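The Jistcombe Residents' Newsletter and the matter of the comma

I have been getting the Jistcombe newsletter in my letterbox for eleven years and I would like it on record that I never asked to edit it. I complained about it. In Jistcombe these are treated as the same thing.

The complaint concerned a sentence in the June issue which read "Thanks to all who helped eat Bruce and Maureen." I rang the number on the back to suggest a comma after "eat", though on reflection that only helps Bruce, and the fellow who answered said he'd had a gutful, he was moving to the coast, and could I come round for the box.

The box held a stapler, half a ream of yellow paper, and every issue going back to the flood. I read the lot over one wet long weekend with the heater on and my feet in the dog. I can now tell you that the footpath on Gatgate Road has been "under discussion with council" in 75 separate issues. I can tell you that for one glorious summer there was a wine column, and that it stopped in the middle of a tasting note.

I can also tell you what 278 households want from a newsletter, having asked them on a slip of paper with a dotted line. They want bin nights. They want to know who is letting off fireworks. One wanted fewer slips of paper.

So my first issue was mostly bins. I set it in two columns, put the green waste dates in bold, and gave the footpath a nice box of its own with the heading "Footpath". I was quite pleased with it. Then I ran it through the copier at the library, at 20 cents a side, and discovered that I had printed 30 of them with page two upside down. I delivered those ones to my own street. They know me there.

The letters began the next morning. A man from the top end wrote to say the old layout was better. A woman from the bottom end wrote to say she assumed it was a new layout, as she had never read the old one. And somebody, unsigned, cut out my editorial, corrected it in red biro and posted it back through my door, and the maddening part is that they were right about "practise".

I have decided to get that person onto the newsletter if it kills me. I'm looking closely at everyone's shopping lists.

In the meantime I have brought in contributors. The rule is 600 words, typed if possible, nothing about the neighbours unless they've died or won something. First through the gate was this one, which ran on the back page and which I reprint here by popular demand (his mum).
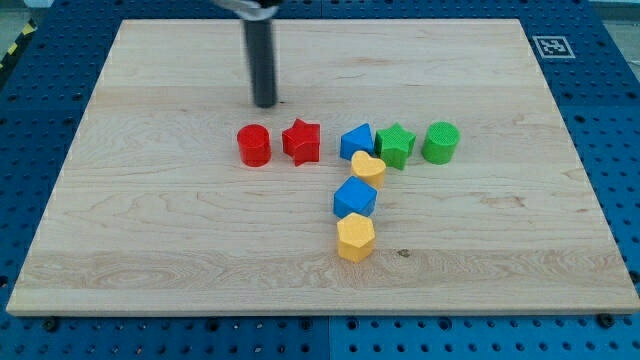 Words: Ajith Nair
For the Jistcombe Residents' Newsletter, back page

I was asked to write about a hobby. I do not have a hobby, I have twins. What I used to have was cricket, and before that a Pivell ten-speed with a bent fork, which I rode to the shops and back for most of 1998 in a slight circle.

If anyone has a working mower they could lend me until the end of the month, I am at the house with the long grass.

(Ed: I make that 528 words short. We ran it in large type. He has had three offers of a mower and one of a goat, and I've asked him for something on the footpath.)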